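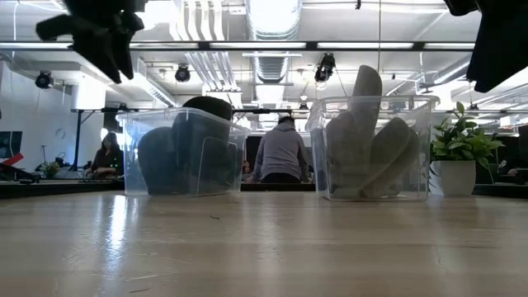
Week 6 handout - Gripper comparison, soft items
May, notes by Kyung-hwa Ahn

Bring this to the bench session. Read the whole thing first pls, last group didn't.

Two grippers this term: the Javgate (stiff fingers, fast) and the Woris (padded tips, slower to close). Same arm, same controller, same camera position for both. Do NOT bump the camera mount. If you do, redo calibration, takes 80 seconds.

Soft items are the hard case. They squash, width changes under load, grey on clear plastic gives poor edges in the depth image. Clear bins also throw glare off the ceiling lights, so check the colour image before blaming the planner.

Procedure
- home the arm, fingers open
- set force limit to 400 on the controller (units are the controller's own, not newtons!)
- pick from one bin, place in the other, then swap direction
- log every try, incl. the bad ones
- change gripper, repeat wiht same items

What counts as a pick: item clears the rim and stays held till release. Dragging it up the wall of the bin is a fail. Bin lifts with it = fail, and stop the arm.

Old logs: 2,316 tries on the shared drive, of which 2,000 are labelled. Use the labelled ones only for your baseline. Hae-won Koo has the script, ask her if the path breaks.

Write-up: one page. Success rate per gripper, per item, plus your worst failure and what you think caused it. "It slipped" is not a cause. Slipped where, which finger, what angle.

Recent handouts
Week 5: Camera placement and glare
Week 4: Bae controller, first set-up
Week 3: Weltosance arm, joint limits and e-stop
Week 2: Reading a depth image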